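How Does a Robot Put Bread in a Basket?
A page for curious kids from the Vorville Robot Club

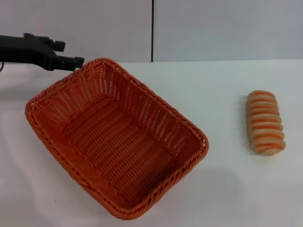 Page last changed: December, by Jeanine Vanhove

Picking up a bread roll sounds like the easiest job in the world. You reach out, you grab it, you drop it in the basket, done! You probably don't even look. But for the robot arm at our club, it's a big job with lots of little jobs packed inside it, and working them all out is one of the most fun things we do.

Our arm is called Sinano. At the end it has a gripper with two black fingers. You have five fingers on each hand, and they can bend and wiggle and feel things. Try this: pick up a pencil using only your thumb and one finger, and keep them both stiff. Now try it with a sock. Trickier, right?

First, where is everything?

Sinano has to find the roll and the orange basket on the white table. The roll is pale and so is the table, which makes it harder to tell where one stops and the other starts. The orange-brown ridges on the roll are a great clue! The basket is bright and big, so that one's easy to spot. Shadows can be sneaky, though. A gray shadow might look like part of an object if you're a computer.

Next, which way does it point?

A long roll is easiest to grab across its middle, the skinny way. If it lies at a tilt, the gripper has to turn to match. Kagiso Buthelezi, who is ten, made us a paper roll with an arrow on it so we could practice guessing the angle. (We still use it. It's very squashed.)

Then, how hard do you squeeze?

Too soft and the roll slips. Too hard and you get a pancake. We type in a number for the squeeze, from 0 to 2000. Our best one so far for bread is 1013. When Colton tried 1502 on a real bun from the bakery, there were crumbs all the way to the door!

Last, over the rim

The basket has sides, so the arm can't just slide across the table. It has to lift up, move over the edge, come down a little and open its fingers. If it forgets the lifting part, it bumps the basket and pushes it along like a snowplow.

Try it at home

Ask a friend to close their eyes and be the robot. You give the orders: "left," "down," "close," "up." Use a bread roll and any basket or bowl. Write down every order you needed, then swap places and see if your friend can do it with fewer. Busisiwe and her brother needed 31 the first time, and most of them were "no, the other left!"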